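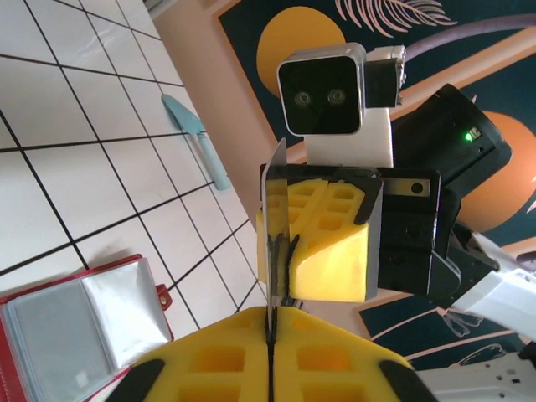
I went to the open afternoon at the Mkhize workshop in Hernendale with one question, which was whether a machine can yet do the small jobs that fill up a day in a shop or a kitchen. I run the back room of a picture framing and craft supply shop, so most of my day goes on picking up flat things and putting them somewhere else. The robots there are pairs of white arms with yellow finger pads, and the pads have rows of little rectangular pockets in them like a waffle. One of them had a thin metal blade with a squared end pinched upright between its two pads, with the other gripper just behind it. There was a light blue spatula lying on the tiles and an open red album with clear sleeves. I have albums like that on the shelf at work and I know what it is like to turn the sleeves when they stick together, so I was keen to see how an arm would get on.

Getting there and getting in

Hernendale is an easy trip by bus. The 472 stops at the end of the lane and the walk from there is level. There is a car park, but it was full when I arrived in the early afternoon. Entry was free. You sign a sheet, put your bag in a locker and leave your coat on a rail, and after that you can walk round at your own pace behind a low barrier. There are chairs, though not many. The toilets are on the ground floor and there is a lift.

The workshop is one long room divided into bays, and each bay is set up for a kind of chore. The bay with the album has a peach wall with a big dark teal mural, all circles and leaves. I liked it. The rest of the building is the usual grey carpet and strip lighting.

A notice by the door said that the group had recorded 1741 attempts at household and shop-floor tasks since the place opened. It did not say how many of them had gone well. I asked at the desk and was told that depended on what you count as finished, and that a sheet was being prepared. I would have liked the sheet.

What the arms were doing

The staff explained that some of what we would see was a person steering the arms from a desk at the side, and some of it was the machine working by itself. A small board at each bay is turned round to show which. I would advise anyone going to look at the board first. In the first bay I stood and admired a very neat bit of folding for some minutes before I noticed that it was being steered.

Folding was tea towels. Under its own control the arm picked one up by a corner, put it down, picked it up again, and got it folded in half with the edges a good way apart. I would have taken it off a new starter and done it again. The second towel was better. The third slid off the table and a member of staff put it back.

The sorting bay had tubs of mixed fittings from Kaltwood, who supply hinges and hooks to the trade. I know their catalogue. The arm took the larger hooks with no trouble and dropped them in the right tray. It was slow, and it stopped before every lift as if it was thinking. Small screws it left in the tub. I asked if it could do them, and the answer was that it could do some of them, on some days, with different pads fitted.

Wiping a worktop was the best of the lot. It went over the surface in straight rows and went back to a mark it had missed. If I had one machine to take away with me it would have been that one, for the counter at closing time.

Thin things

I spent the longest time on thin, flat objects, as they are what I handle. Mount board, glass, backing sheets, steel rules and blades are all awkward for the same reason, which is that there is nothing to get hold of. A person slides a nail under the edge or pushes the sheet over the side of the bench. You do it without noticing. With two pads and no nails, the machine has to find an edge that is already sticking up.

The way round this at the workshop is to store things so that the edges are easy to reach. In one place there was a clear plastic holder against white tiles with a stack of thin grey plates standing in it on edge, side by side like cards. They lean a little. The fingers come in open, with a wide gap between them, and they have to close on one plate out of the stack. I was told the plates are stand-ins for anything flat that you would want one of at a time, and that one at a time is the hard part.

I can believe it. We have the same trouble with backing sheets, which come off the pile in twos, and I have sent out a frame with a double back more than once. The other difficulty is the holder itself. It is see-through, and the lines between the tiles show through it and get bent about by the plastic, so even standing there I had to move my head to tell where the front of it was. A camera on the wrist of an arm must have a worse time of it. When I asked why they did not use a solid rack, the reply was that people's homes are full of clear boxes and the machine would have to get used to them.

I watched four goes at it. Two ended with a single plate lifted out. On one the fingers closed on air, and on the other the arm stopped short and had to be started again from the desk. The board said it was working by itself for all of them.

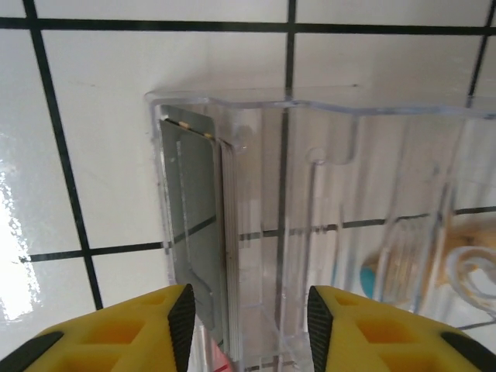
The talk

There was a short talk at half past three in the room upstairs. Most of it was over my head, but the part on cost was plain enough. A pair of arms of this sort is not something a small shop could buy, and the price of the arms is only part of it, as somebody has to set up each job and be there when it goes wrong. A visitor from a packing firm asked how long it takes to teach a new job. The answer was that it varies a great deal, and that changing the table height can mean starting over.

Someone else asked about safety around blades. The thin metal tool I had seen downstairs is handled only behind the barrier, and a member of staff keeps a hand near the stop button. I thought that was sensible.

There was also a slide about a trial with Prurkent, a laundry service, which will have arms pairing up socks and stacking flannels for a few weeks from December. The speaker did not promise anything about it. I would go and see that if it is open to visitors.

Would I have one?

Not for my back room, not yet. Of the jobs I saw, wiping down was good enough to use as it stood, and sorting big fittings would be good enough if you could leave it running overnight and not care how long it took. Folding was poor. Picking one thin plate from a stack worked some of the time, and for glass some of the time is no use to me.

I did come away with one thing I can use, which is the upright rack. Our backing sheets have been lying flat in a drawer for as long as I have worked there. I have put the smaller sizes on edge in an old record box, and they are quicker to get at. The large ones bend, so those have gone back in the drawer.

Practical notes

The café is a hatch with tea, coffee and wrapped biscuits. Card only. Photography is allowed except at the desks where people are steering. It is noisy near the folding bay, where there is a fan running, and quiet everywhere else. Children are welcome but the barrier is at adult height and the smaller ones could not see much. Allow a couple of hours if you want to stay for the talk, and check the last 472 back, as they thin out after six.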